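Totine Grasp Planner 2: six weeks on a mixed-bin cell

We run a small picking cell in Nondport that handles returned goods, which means soft things, shiny things and hard things all in one container. Last year we used a planner we had written ourselves. In August we moved to Totine 2 and I have kept notes since then.

Setup took an afternoon. The installer found our arm driver without help, but hand-eye calibration had to be done twice. The first run saved its result to a temporary folder and lost it on restart. The second attempt, with the output path set by hand, has held up fine. The manual does mention this, on page 148, in a table of environment variables.

The planner takes color and depth from the wrist camera and returns a ranked list of grasps. You can have it look once from above or take several close views before it commits. We use the close views. They add time to each pick, but from above our bins are mostly overlapping shapes and the first choice was often poor.
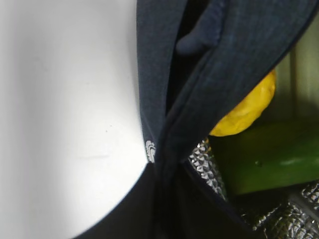 Cloth is where Totine 2 beats our old code. It looks for folds and raised edges and puts the fingers across them, where our planner used to aim at the middle of whatever patch it had segmented. I ran 491 picks on mixed bins and logged 2 planner crashes, both while I was editing the config file with the cell live. I won't hold those against it.

Reflective material is weaker. Depth comes back full of holes on anything like crinkled foil, and the default hole filling smooths them into a surface that isn't there. Turn it off. Tayla Sutcliffe, who looks after our perception code, swapped in the Śliwiński filter and the false grasps on foil dropped a lot. It's a one-line change in the pipeline file.

The viewer is good. You can click any rejected grasp and see why it was rejected — collision, reach or low score — and that alone saved me days. The logs are less good. Timestamps are in seconds since startup and don't line up with the arm controller, so I wrote a script to match them.

We looked at Hiltside too. It has a nicer interface and plans faster, but it wants a model of every object, and we don't have those for returns. If you pick the same few parts all day, look there first.

The license is 291 a month per cell, with support by email. Replies came the next morning both times I wrote. I'd like a proper changelog and a safer default for shiny items. We're keeping it for the second cell.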